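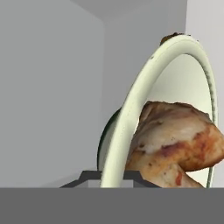
Trevwood jobs fair and site open day, 05/04/2019

Got there late, parking hopeless, so I missed the welcome. Writing this up on the train before I forget it all.

First stop the Stubbs packing shed. They've been short of staff since last August and they say so. Night shift is the hard one to fill. Pay has gone up twice, still people leave for the mines or for Drarnwood, where the bus runs later. Kirsty Rewi took our group around. She runs the rosters and didn't dodge anything. Asked her straight out whether casuals get made permanent. Some do, after 3 months, if the supervisor puts them up for it. Not a great answer but she gave it.

Loud in there. Couldn't hear half of what the line leader told us, something about forklift tickets being paid for by the company if you stay on. Will check that.

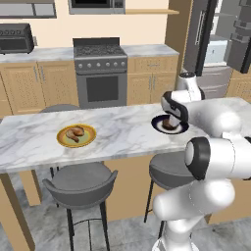
Then over to the hall for the stalls. Grurnow had the longest queue by far – labour hire, mostly warehouse and cleaning work. Talked to a bloke in his fifties, laid off when the cannery shut, who'd applied for the same job there 2 times and never got a call. The girl on the stall took his number and wrote it on her hand. Hope she rang.

Ebony Faulkner from the neighbourhood centre gave the only talk I sat right through. Her point was that the unemployment rate for the region looks fine and then you go to the estate behind the station and it dosen't. People with no licence, people with kids and no care before 8, people who've done time. Employers in the room went a bit quiet. One asked what he was meant to do about a driver's licence. She said drop it from the ad if the job's on a packing line. Fair enough.

Question time got cut short, hall was booked.

Things to chase – forklift tickets, Grurnow's casual rates, wether the early bus is really going ahead. Kirsty said to email her about a second visit, on nights this time. I'll go if I can get a lift home.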